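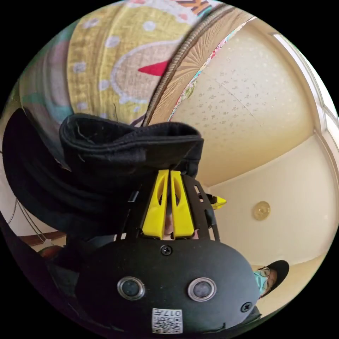
Woran lässt sich erkennen, in welcher Richtung bei einem Gewebe die Kette verläuft?

Am zuverlässigsten gibt die Webkante Auskunft, weil die Kettfäden stets parallel zu ihr liegen. Fehlt die Webkante, so werden Fadendichte, Drehung und Dehnbarkeit beider Fadensysteme verglichen. Die Kette ist in der Regel dichter eingestellt, ihre Garne sind meist stärker gedreht und geben beim Ziehen weniger nach.

Textile Warenkunde, Grundstufe
Begleitskript zum zweiten Abschnitt: Gewebe, Bindungen und Feinheiten
Bearbeitung: Syafiqah Sembiring, Engelbert Gasser

Stellung im Lehrgang

Der Lehrgang umfasst 32 Unterrichtseinheiten. Der vorliegende Abschnitt setzt die Kenntnis der Faserarten aus dem ersten Abschnitt voraus. Die Teilnehmenden bringen zu jeder Einheit Fadenzähler, Präpariernadel und Millimeterpapier mit. Stoffproben werden vom Lehrgang gestellt und verbleiben nach dem Unterricht in den Mustermappen.

2.1 Begriffe

Ein Gewebe entsteht durch die rechtwinklige Verkreuzung zweier Fadensysteme. Die Kettfäden laufen in Längsrichtung der Ware, die Schussfäden in Querrichtung. Als Bindung wird die Ordnung bezeichnet, nach der sich beide Systeme verkreuzen. Die kleinste Einheit, die sich in Länge und Breite wiederholt, heißt Rapport.

Maschenwaren und Vliesstoffe sind keine Gewebe und werden im dritten Abschnitt behandelt. Die in der Umgangssprache verbreitete Gleichsetzung von »Stoff« und »Gewebe« ist in schriftlichen Arbeiten zu vermeiden.

2.2 Die Grundbindungen

Leinwandbindung: Jeder Kettfaden liegt abwechselnd über und unter einem Schussfaden. Der Rapport umfasst zwei Kett- und zwei Schussfäden. Beide Warenseiten zeigen dasselbe Bindungsbild. Die Bindung ist eng verkreuzt, die Ware daher vergleichsweise schiebefest.

Köperbindung: Die Bindungspunkte sind von Schuss zu Schuss um einen Faden versetzt und berühren sich diagonal. Es entsteht ein Grat, der nach rechts (Z-Grat) oder nach links (S-Grat) ansteigt. Der kleinste mögliche Rapport umfasst drei Fäden. Ein verbreitetes Beispiel ist Denim.

Atlasbindung: Die Bindungspunkte sind regelmäßig verteilt und berühren sich nicht. Für den Grundatlas werden mindestens fünf Kett- und fünf Schussfäden benötigt. Lange Flottierungen geben der Ware Glanz, machen sie aber empfindlicher gegen Ziehfäden.

Alle weiteren Bindungen werden in diesem Lehrgang als Ableitungen der genannten drei behandelt — so etwa Panama und Rips als Ableitungen der Leinwandbindung.

2.3 Muster durch Bindung, Garn und Druck

Ein Muster kann auf verschiedene Weise in die Ware gelangen. Bei buntgewebten Artikeln werden gefärbte Garne in Kette oder Schuss eingesetzt; Karo und Streifen sind dann in der Regel auf beiden Seiten erkennbar. Bei Jacquardgeweben entsteht die Figur durch den Wechsel der Bindung.

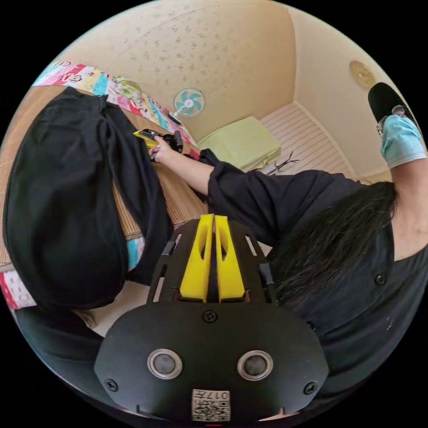 Bedruckte Ware wird dagegen nach dem Weben gemustert. Im Zweifel wird ein Faden herausgelöst und auf Farbwechsel geprüft: Wechselt die Farbe entlang des Fadens entsprechend den Konturen des Motivs, so spricht dies für einen Druck. Zu beachten ist, dass auch Garne vor dem Weben bedruckt werden können. Der Kettdruck zeigt dann charakteristisch verschwommene Konturen.

Für die Übung werden die Musterqualitäten Gernix, Prestmont und Flavico verwendet. Die Bezeichnungen sind lehrgangsintern und dürfen in der Prüfung ohne Zusatz angegeben werden.

2.4 Feinheit von Garnen

Die Feinheit im Tex-System gibt die Masse in Gramm je 1.000 Meter Garn an. Je höher der Wert, desto gröber das Garn. Die metrische Nummer (Nm) gibt umgekehrt die Länge in Metern je Gramm an.

Rechenbeispiel: 100 Meter eines Garns wiegen vier Gramm. Auf 1.000 Meter entfallen 40 Gramm, die Feinheit beträgt somit 40 tex. Die metrische Nummer ergibt sich aus 100 geteilt durch vier und beträgt Nm 25.

2.5 Fadendichte

Die Fadendichte wird in Fäden je Zentimeter angegeben, getrennt nach Kette und Schuss. Gezählt wird an mehreren Stellen der Probe, jedoch nicht unmittelbar an der Webkante. Anzugeben ist der Mittelwert.

Rechenbeispiel: Eine Ware enthält 1.182 Kettfäden bei einer Kettdichte von 30 Fäden je Zentimeter. Die Warenbreite beträgt 39,4 Zentimeter.

Aufträge zur Nachbereitung

Zeichnen Sie die Patronen für Leinwand, dreibindigen Köper und fünfbindigen Atlas. Geben Sie jeweils den Rapport an.
Bestimmen Sie an der Qualität Prestmont Kettrichtung, Bindung und Fadendichte.
Rechnen Sie 25 tex und 50 tex in die metrische Nummer um.

Die Ausarbeitungen sind bis Ende April bei Urs Lehner abzugeben. Rückfragen zu den Rechenaufgaben beantwortet Gebhard Leitner im Anschluss an die Übung.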